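Reference > Ideas and Society > Solitude and Retreat > Silent retreat

Silent retreat 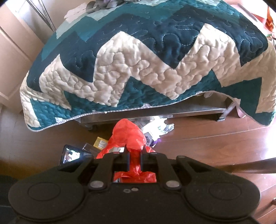

A silent retreat is a period of days or weeks in which a group of people live under one roof without speaking to each other. Most last between three and ten days. Retreats of this kind grew out of monastic practice, but many are now run with no religious content.

Rules

Guests usually agree to give up conversation, phones and the internet. Some houses also ask them to avoid eye contact and written notes. Reading is a disputed point. Stricter houses forbid it, while others keep a small library and treat reading as part of the day.

At Grirkcombe, a retreat house with 16 rooms, silence starts after the first evening meal and ends at breakfast on the last day. Guests may speak to staff about health or safety. The Walo method, used at several smaller centers, allows 2 short periods of talk a day — one in the morning and one before bed.

Reported effects

Many guests describe the second and third days as the hardest, with boredom, poor sleep and irritation at small noises. Later days are often described as calmer. In a survey of 87 guests at Grirkcombe, most said they would attend again, though the survey did not include those who left early.

Criticism

Critics point to the cost, and to the fact that few people can leave work and children for a week. Long silence may also be distressing for people with a history of depression or trauma, and many houses now ask about this at booking.

See also: Hermit; Monastic silence; Solitude

Comments (3)

tallgrass: The Walo section is too short. The talk periods are timed and you can skip them.

M. in Ohio: Did five days in April. Day two was awful, the rest was fine.

pennywhistle: Does anyone know if Grirkcombe allows knitting?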